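Robot pupils get a lighthouse, a shoe and no plumbing

DRIVTON, 6 April 2018 – The bathroom at Ng Robotics has a toilet, a sink and a plank floor, and will never require cleaning, which already puts it ahead of the one down the hall. It exists only in a simulator. The Drivton company has spent the season filling it with odds and ends and driving a robot arm around in it, all so that a piece of software can one day do the driving itself.

The project is called Plundton, and its goal is modest to describe and miserable to achieve: a program that can pick up household clutter and put it where a person asks. To learn, the program needs examples. To get examples, a human operator sits at a desk with a hand controller and does the job first, over and over, while the computer records each twitch of the joints next to what the virtual cameras saw. The company says it has 2136 recordings so far. It would like more. Companies in this line of work always would.

Objects are picked for being awkward. A cube is easy and teaches very little. A black ring covered in spikes, up against a red and white striped thing, is closer to what people leave lying about, or at least what some people do.
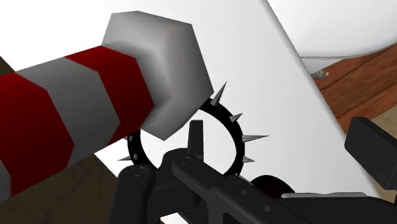
Mudcombe, which trains a rival system on real kitchens, remains unimpressed, and told us by email that simulated clutter is far too polite, that nothing in it is ever sticky, and that a program raised on it will meet its first jam jar and fall to pieces. The company added that it wished its neighbors well.

Ng's answer is mostly arithmetic. A shift in the simulator yields 57 usable examples, the company says, against 20 on its one physical bench, where somebody has to put everything back by hand between tries. Resetting the virtual bathroom takes a keystroke. Dropped items cost nothing, and the shoe has yet to scuff.

Operators work in blocks of 30 minutes, a limit brought in last January after complaints of sore wrists – human ones. Fumbled attempts are saved too, in a separate folder, and may be used later to teach the software what giving up looks like.
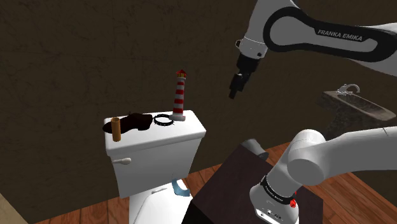

Arm, toilet and assorted clutter in the Plundton simulator. Courtesy Ng Robotics.

Tests on a physical arm are planned once the recordings have been sorted. The company declined to say whether a real toilet has been ordered.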